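Laundry corner, Mulach flat 7

The washing machines at Mulach were listed in October as part of the fittings record for the block. Entries follow the order of the schedule. Notes by Euan Skinner, checked by Feven Abera.

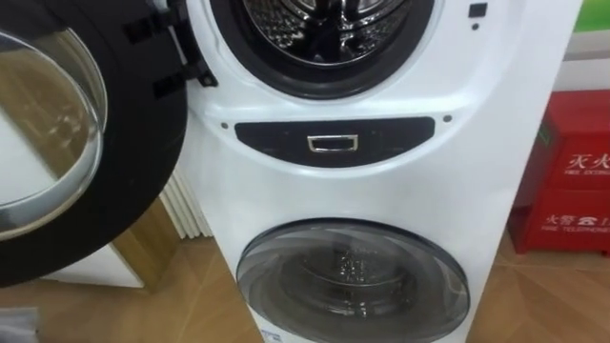 Stacked washer-dryer, white body, upper door open. Steel drum, black rubber gasket, parquet floor.

The tower is entered as one item, number 19 on the schedule, with a separate line for each door. Both lines are to be kept when the entry is copied to the Cosberg list.

Upper compartment: the door has a domed clear window in a black outer ring and is carried on black hinge brackets on the left. The gasket should be wiped after each use and the door left ajar – this applies to all flats in the block.

Control strip: dark grey, between the two compartments, with a small chrome handle at the centre. The handle is entered under metal parts.

Lower compartment: round, front-loading, door closed. Plain white panel between it and the strip.

Floor: light wood, laid diagonally. Felt pads are not to be used under the tower. Levelling is checked every 3 months with a spirit level across the top, and the reading goes on sheet 29.

Corrections to the schedule go to Feven Abera at the Mulach office, Thursday mornings.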